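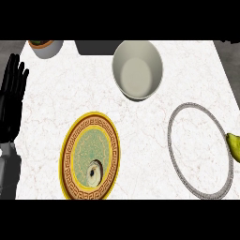

Ticket 259 - live scoring, reopened by Leokadia Krawczyk

Hi Fulvio, thanks so much for being patient with us over the weekend! I went back through the Brarneck scorecard and you're right - the leg bye in the 44th over was credited to the batter, so his total came out one too high. I've corrected it and refreshed the averages page, but the bowling figures still show the old numbers on my phone. Could you check yours when you get a minute?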